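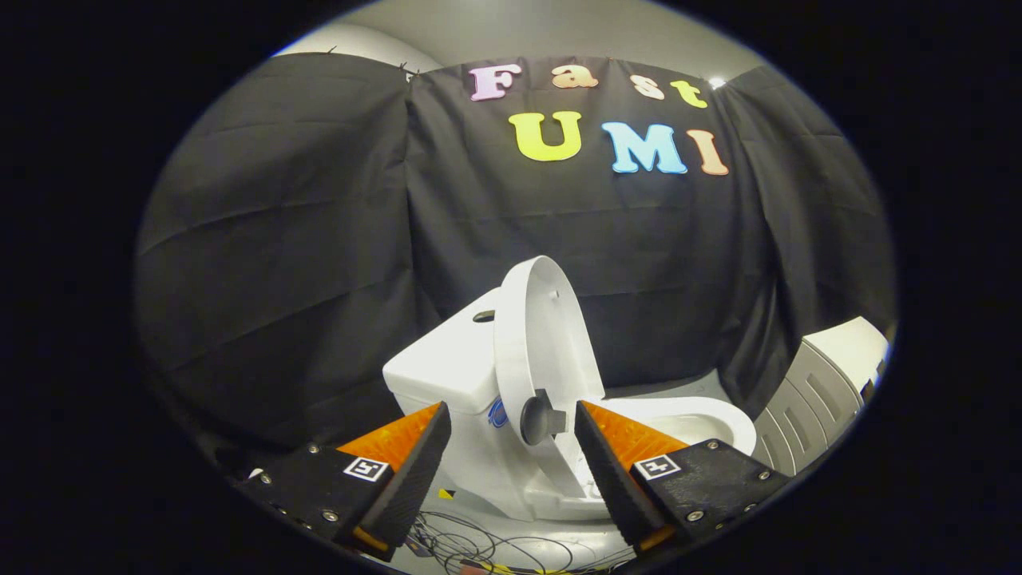
Cut-out letter backdrop

By Mylene Tolentino
Last edited in January

A cut-out letter backdrop is a hanging cloth with separate letters fixed to it so they spell a name, a greeting or a short message. Used at parties, school stages, shop displays, craft fairs, small photo setups. The cloth is most often one dark color. Letters are usualy paper, card, felt or thin foam.

Not the same as a banner, where the words are printed or sewn on and stay put. Letters on a backdrop come off and get used again.

Cloth

Black is the common choice. Hides seams, shows few marks, makes pale colors stand out. White and navy also seen. Cheap polyester, cotton muslin and old curtains all work. Velvet soaks up light but is heavy and pulls on the clips.

Cloth can be hung flat, stretched tight, or left in loose folds. Loose is quicker and hides the wall behind better. Tight is better for small letters, which tip into the creases. A long piece can be carried around at the ends to make side walls, so that whatever stands in front is closed in on three sides. Chairs, cakes, sinks, toilets, bicycles, whatever is on show.

Hanging

Spring clips along a rail or rope are the usual way. Clips go closer together at the corners, where the weight gathers. Tape fails on heavy cloth. The bottom edge should reach the floor, with a little extra.

Letters

Rounded, bubbly shapes are popular because they are easy to cut and still read well from across a room. Thin strokes curl. Children's sets tend to run to pastel colors, one color per letter, repeated when the set runs out.

Capitals only, or capitals and lowercase mixed. Both common. Mixed sets take more planning as the lowercase letters sit lower and the line looks uneven unless the bottoms are matched. Some makers, among them Tutitz, sell boxes of 200 letters with extra vowels. Dastley sold a felt set for a while, now hard to find.

Fixing the letters

Straight pins, safety pins, double-sided tape, hook-and-loop dots. Pins hold best on woven cloth and leave almost no mark. Two pins per letter stops it turning. Letters are normally laid out on the floor first, then moved up one row at a time.

Two short rows are easier to read than one long one. The rows need not be the same length. Spacing is done by eye; Drita Zupan's handbook for school stages says to start with the middle letter and work outward, which many people still do.

Lighting

One small light high up at a corner is often enough. Shiny card throws glare, matte paper does not. Dark cloth may need a second light or the folds go flat. Glossy objects in front, glazed ones most of all, pick up reflections from any lamp in the room.

Care and storage

Shake the cloth out, roll it, don't fold. Black polyester collects lint, go over it with a sticky roller before hanging. Letters keep best flat between sheets of card. Felt can be hand washed, paper obviosly not.

See also

Bunting
Felt board
Stage curtain
Window display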